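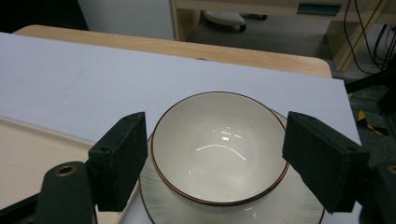 Lesezeit: 2 Minuten

Als ich bei Merike Lukoševičius klingle, ist sie noch am Telefon und winkt mich mit dem Ellbogen in die Küche. Auf dem Herd steht ein Topf Brühe, daneben liegt ein Stapel Karteikarten, alle handgeschrieben, manche so fleckig, dass man die Mengen nur noch raten kann. Seit neun Jahren leitet sie den Suppenabend im Lūse, und ich wollte endlich wissen, wie man das durchhält (ich koche zweimal die Woche und bin danach fertig!).

»Ich hab ja gar nicht kochen können«, sagt sie und lacht. »Meine erste Linsensuppe war Beton. Die Leute haben sie trotzdem gegessen, und einer hat nach Brot gefragt, damit es besser rutscht.« Gelernt hat sie dann bei Pantelis Politis, der das Lokal damals noch allein führte und ihr vor allem eines beibrachte: Zwiebeln brauchen Zeit. Zwanzig Minuten findet sie das Minimum. Ich gestehe, dass ich nach fünf aufgebe. Sie schaut mich an, als hätte ich ihr in den Topf gespuckt.

Wir reden lange über Reste. Bei ihr kommt Käserinde in die Minestrone, Kartoffelwasser in die Brühe, und aus altem Brot macht sie Klößchen. »Im Januar ist der Laden am vollsten, da könnte ich Spülwasser servieren«, meint sie. »Im Sommer muss ich mir was einfallen lassen.« Ihre kalte Gurkensuppe mit Dill kam erst überhaupt nicht an. Inzwischen steht sie fest auf der Karte, und Stammgast Vaida Paju isst davon gern mal 2 Teller, mit extra Dill.

Und die Karteikarten? Über 3226 Einträge seien es, wenn man die Notizen auf den Rückseiten mitrechnet. Da steht dann »zu viel Lorbeer« oder »nie wieder Rosenkohl«. Ein Buch will sie daraus trotzdem nicht machen, obwohl ich wirklich gebettelt habe. »Wer soll das lesen? Ich kann's ja selber kaum.«

Zum Schluss bekomme ich noch eine Kelle Brühe mit auf den Weg, im Schraubglas, und die Anweisung, sie zu Hause bloß nicht sprudelnd zu kochen. Der nächste Suppenabend ist am 6. August 2021, es gibt Gurke und Tomate. Reservieren geht nur telefonisch, am besten vormittags, nachmittags schneidet sie Zwiebeln.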